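Search the help pages Enter keywords Go

Wrist camera sits off center after finger swap, and the gripper stops short on close

Posted in Cells and grippers

Yaroslav Maksymiv
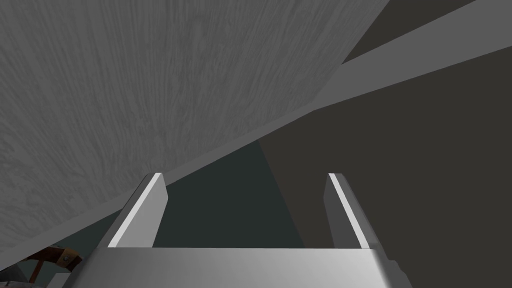
I look after one bench cell with a single arm, a two-finger parallel gripper and a camera on the wrist looking down past the fingers. In October the original fingers were worn at the tips, so I fitted a pair from Prakiler. The part drawing shows the same bolt pattern and the same length as the old ones. I have a simulation of the cell as well, and I changed the finger model there at the same time.

Two problems since then.

First, the gripper reports closed at 16 counts. With the old fingers it reported 2. Full open reads 739 in both cases. There is no part between the fingers when I test this, and the drive does not raise a fault.

Second, the pick point computed from the wrist view lands to one side of where the fingers meet. The offset is constant and always toward the same finger. It turns when I turn the wrist, so I do not think it is the table frame. The simulated cell does not show the offset at all, with the same pick program loaded.

Already done: power cycle, reload of the tool file, finger screws retorqued to the value on the gripper label. Camera bracket has not been touched as far as I know. I would like to avoid a full hand-eye calibration if the cause is mechanical. Where should I start?

Niamh Brennan

Start with the mechanical side and leave the calibration alone until the closed reading is back where it was. Both symptoms can come from one finger not being fully seated.

1. Open the gripper to full stroke and take the drive out of servo. Lock out the air or power as your cell requires.
2. Remove both fingers. Mark them left and right first.
3. Clean the carrier faces and the finger feet. Look for a raised burr around the screw holes and for old threadlocker in the counterbore. Stone the faces lightly if you find a burr. Do not file them.
4. Check the dowels. Replacement fingers are sometimes drilled for a slightly longer dowel, and if you reused the short ones the finger can sit over to one side and still torque up correctly.
5. Refit one finger, push it against the locating shoulder, and tighten the screws alternately in two passes. Repeat with the other.
6. Close at low force with nothing in the jaws and hold a feeler gauge to the tips. The gap should be even along the contact face. If it is open at the tip and tight at the root, a foot is still high.
7. Read the count again, then rehome the gripper so the drive stores its closed position.

The open reading being unchanged tells you little. That end is set by the stop inside the body and the fingers have no effect on it. The closed end is where the fingers touch, so any error in how they sit shows up there.

On the simulation: it places both fingers exactly where the model says, so it cannot show you a seating error. It is still useful as a reference. Put the real wrist at the same pose and compare where each fingertip falls in the two camera views. If one tip matches and the other does not, you have found the finger to remove. If both are shifted by the same amount in the same direction, suspect the camera bracket -- a knock during the finger change is enough.

Only redo hand-eye if the tips agree with each other and the offset is still there. If you do, run it with the new fingers fitted and save it under a new name, so the old file is available to go back to.

Gusamano

had this on ours, it was the tool file. reload doesnt help if its loading the old one, look at the tcp numbers on the pendant and compare with the drawing. also check which side the cable is on, if it pulls on the bracket the camera moves

Yaroslav Maksymiv

Followed the list from Niamh. There was threadlocker under the left foot, and one dowel was standing proud. Cleaned both faces, fitted the correct dowels, rehomed. Closed now reads 2. The offset is much smaller but not zero. The right tip agrees with the simulated view and the left is close. I will check the cable and the TCP values next -- the pendant file does have an older name than I expected.

Related items

Gripper reports part present with empty jaws
Keane bracket screws: thread size and torque
Dowel fit on replacement fingers
Renaming tool files without losing the program link
Imodthorpe controller: where the homing value is stored
Wrist cable routing for full rotation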